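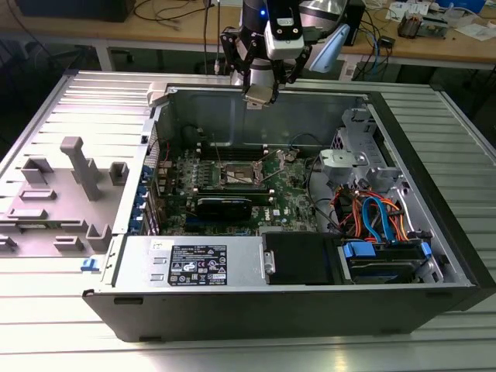

Thread: Old Dell tower, is the processor and memory work worth it?

bohumila_h
Friday, February 3, 2023
Hello all. I have one Dell desktop tower open on its side and the side panel is off. The cooler is away from the processor. I want to put different memory and new thermal paste, then close it and give it to my nephew for school. The graphics card is still in and I would prefer to leave it there. Is it a mistake to work around it?
Second question, do I take out the hard drive? It sits in its blue plastic carrier beside the power supply.
Bohumila Havlíček

slotnine
Leave the drive alone if you are not replacing it. The graphics card I would take out. Those blue latches at the back open without a screwdriver, so it costs you one minute and you don't scratch anything.

Clikau70
I don't agree with slotnine. The memory slots are on the other side of the socket from the card. I have done maybe 300 of these office towers and I remove the card only when it is long enough to disturb the memory clips.
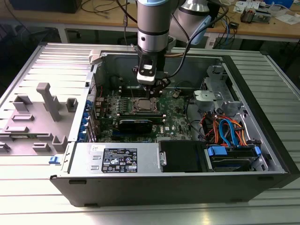

What I would look at first is the cables. The orange, red and blue ones on the drive side like to get caught when the cage goes down. Push them flat before you close anything, and check the plug on the hard drive afterwards.

bohumila_h
Thank you both. I was in fact more afraid of the cables than of the card. My memory is two sticks from Natora, bought in August and never opened. The seller wrote that they fit, but I did not find my model in his list.

slotnine
Then read the label of the old sticks and compare. Same type and same voltage, otherwise send them back.

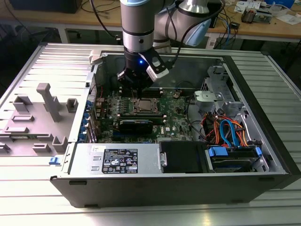 Also change the coin cell while the cooler is off. It is the small round one on the board, and a new one costs almost nothing. Unplug the power cord first and press the start button for a few seconds. You will lose the clock setting, so write down what you have changed in the BIOS.

Brunner_desk
Why change a battery which works? I have a machine from work with the first battery still inside. I would only measure it. And please, not too much paste – a small drop in the middle is enough.

Clikau70
Agree about the paste, disagree about the battery. For a child who needs the computer for school I would change it now.

bohumila_h
I will change it. One thing more, I want to write down the connectors before I begin, and the letters are very small for my eyes.
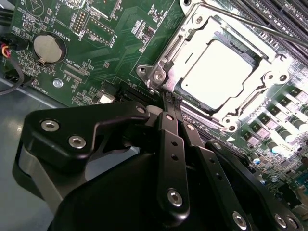

The battery holder is marked BATTERY1, and FAN_REAR1 is further down on the board.

slotnine
Good, FAN_REAR1 is the name you look for if you ever unplug the rear fan. You can forget DEBUG and XDP_CPU, they are not for us.

bohumila_h
Understood. I have paste from Betero at home, the tube is closed. I will do the memory first and write on Sunday how it went.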